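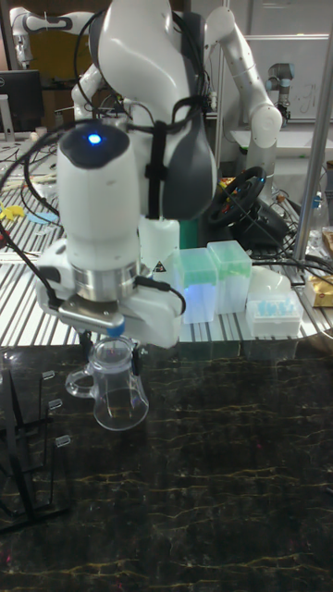

Figure 4.1 A robotic arm holding a clear measuring pitcher over a dark tabletop.

Chapter 4
Segmenting the Market

After reading this chapter you should be able to explain why firms divide a market into segments, compare the main bases for doing so, and judge whether a segment is worth serving.

Opening Case: Sipos Changes Its Customer

When Piroska Pap took over marketing at Sipos, a maker of kitchen storage jars, the company sold one range to everyone. The same jar went to supermarkets, hardware stores and small restaurants at the same price and with the same label. Sales had been flat for three years. The sales team wanted a discount. Pap asked for the order records instead.

Her analyst, Barnabás Fodor, sorted 173 trade accounts by what they bought and how often. He found that 40 of them, mostly bakeries and cafés, placed nearly 70 percent of the repeat orders. They bought the two largest sizes and almost nothing else. Several had written to complain that the lids were slow to open during a busy morning. Household buyers had never mentioned the lids.

Sipos split its range the following March. The household line kept its name and its price. A second line, Flillach, was sold only to food businesses, in two sizes, with a wider lid and a minimum order. The Flillach jars cost more to make and sold for more. Some supermarket buyers asked to carry them and were turned down, a decision that Pap had to defend to her own board.

4.1 What Is a Market Segment?

A market segment is a group of buyers who respond in a similar way to a given marketing effort. The important word is respond. Two customers of the same age and income may want quite different things from a product, while a hospital kitchen and a corner bakery may want the same thing. In the Sipos case, the useful dividing line was how the jar was used. Size of business told Fodor very little.

Segmentation comes before targeting. A firm first works out what groups exist, then decides which of them to serve. Students often run the two steps together.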